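Against the clever finger

Most home-built grippers I am shown have too many joints. Three phalanges per finger, tendons, a return spring at each knuckle, and a wrist that droops under the weight of it all. The builder is proud of the hand and has not yet picked up a cup.

My position is that a shared workshop should build two fingers and stop. Two fingers closing on a soft, high-friction pad will hold most of what is found on a kitchen shelf. The remaining objects are not worth 33 extra parts.

Leonie Kröger disagrees. Her second Karken hand had 92 printed pieces and took from May until the following February to assemble. It is good work. It also needs its tendons retensioned after over 248 cycles, and each session costs her an evening.

The pads deserve that evening instead. Change the texture, change the backing, log the slip. Pad material costs little and can be swapped in minutes – a knuckle cannot. Lahcen Abou Zeid keeps a drawer of rejected pads, and I have learned more from it than from any linkage drawing.

Build the dull version first. If it fails on an object you need, write down which object, and then we can discuss a third finger.

Wolfram Seidel

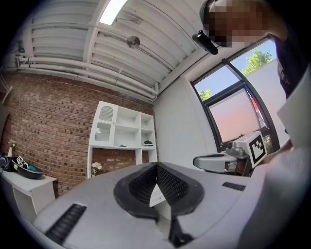 Two black fingers with mesh-textured pads, on a light gray gripper body.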